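Search this site Search

KERNTON STUDENT TEAM OPENS GARMENT-HANDLING PROJECT TO OUTSIDE CLUBS

KERNTON, Jul 2, 2023 – The Kernton Robotics Club has released the task list and scoring rules for Drinow, its student project on automated clothes folding. Teams from other schools may now enter. The final round will be held in October at the club's workshop in Kernton.

Drinow covers 15 garment tasks, ranging from laying out a dish towel to folding a long-sleeved jacket. Each task has a fixed starting condition, a time limit and a score based on the outline of the folded item. Hard objects are excluded. The club ran a block-stacking contest in earlier years and dropped it after most entries reached full marks.

Students record demonstrations with handheld grippers, and the recordings are used to train the control software. The current set holds 301 demonstrations. The target for the final round is 1000, shared among all registered teams under the same terms. Each recording is checked by a second student before it is added – failed grasps are kept and labeled as failures. 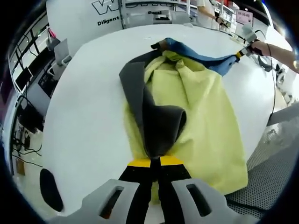
Jackets account for the largest share of the remaining work. They are heavier than shirts, they slide, and a sleeve that is out of place at the start will usually spoil the final outline. The rules therefore allow a two-gripper hold for this class of garment, as with the yellow-green jacket-like garment on the white table, where one gripper pinches the dark gray collar and the other has the cuff of the blue sleeve. Teams may choose their own grasp points but must list them in the entry form. A regrasp is permitted and carries a two-point deduction.

Cukero, a Kernton supplier of motor controllers, is lending parts for the test arms. Varela, a textile rental firm, has supplied 40 used garments in mixed sizes. The same garments will be used in the final, and teams will not be told in advance which ones have been drawn for their run.

Entry is open to school and college clubs with at least three student members. Teams may bring their own arm or reserve time on the club's equipment. Software must run without a network connection during scored attempts. Rules, file formats and the entry form are available from the club office on request.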